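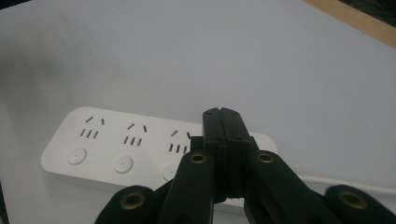
Gatville High School's robotics club will show its semester project to the public in June, and the students running it would like visitors to arrive with modest expectations. The project, called Drasovier, asks whether a computer can learn a household chore by studying people who do that chore with a hand-held gripper. The chore the club picked is switching things on and off at a power strip. It sounded easy in the planning meeting. The strip on the club's table is white, the tabletop is nearly white, and the buttons below the outlets are flat white discs set slightly into the housing, so there is very little for a camera to go on. The gripper's closed black fingers also hide part of whatever they are held over. Club members now describe the choice of strip as the most useful mistake of the year.

"I was against this project and I'm still a little against it," said Mitra Alipour, who teaches physics at Gatville and advises the club. "I've sat through a lot of student demos where a robot does one thing, one time, and everybody claps. I told the kids that if they wanted my signature on the parts order, they had to write down every failure. They did. It's a long list."

The club recorded 235 practice runs over the school year. In each one, a student worked the gripper by hand, lined up the closed fingers with a button, pressed, and backed away. Students then sorted the recordings into those that were clean enough to learn from and those that were not. Arguments over the sorting took up more club time than building the gripper, according to the members' own log.

Results so far are mixed. The trained program can pick out the strip in a new recording most of the time. It does much less well at telling one button from the next, especially when the strip has been turned at an angle. It has not yet controlled a motor of any kind, and the club does not plan to claim otherwise at the showing.

The gripper is a scissor-style linkage in black plastic with brass-colored eyelets at the pivots. It is the club's version 4. Earlier versions pinched fingers, wobbled at the joints or, in one case, came apart in a student's backpack. Version 4 has held up since winter, although members disagree about whether it is better designed or has simply been handled more carefully.

All button practice was done with the strip unplugged from the wall. That rule was set by Ms. Alipour before the first session and will also apply at the public showing. Visitors who try the gripper should not expect a lamp to come on.

The Drasovier team has six members. Two of them, both seniors, will present the work at the Verberg Student Engineering Day, where it is entered in the open projects category. The category has no robot-arm requirement, a point the team checked twice before sending in the form.

The Rahman Fund for School Workshops paid for plastic, hardware and a replacement camera mount. The grant came with a request for a short report on what the money achieved. The students' draft report runs longer than the fund asked for, and the section headed "What Didn't Work" is the longest part of it. Ms. Alipour has asked them to trim the introduction and leave that section alone.

She is also cautious about the wider claims made for this kind of learning. "People tell me that with enough recordings the problem goes away," she said. "Maybe. We have kids with homework and one afternoon a week. I want them to be able to say how many recordings they had, what the thing got right, and what it got wrong. If they can do that in front of strangers, I'll count it as a good year."

The public showing will be held in the school's science wing in June, starting at 4 p.m. Admission is free. Visitors will be able to operate the gripper, look through the practice recordings and read the full failure log, which will be printed and left on a table by the door. Students will take questions throughout. The club will not be giving a live demonstration of the trained program unless its button results improve before then.

Requests for interviews or for a copy of the failure log may be left for Mitra Alipour at the Gatville High School front office. Students are available to speak with reporters after classes end for the day, with a parent's permission.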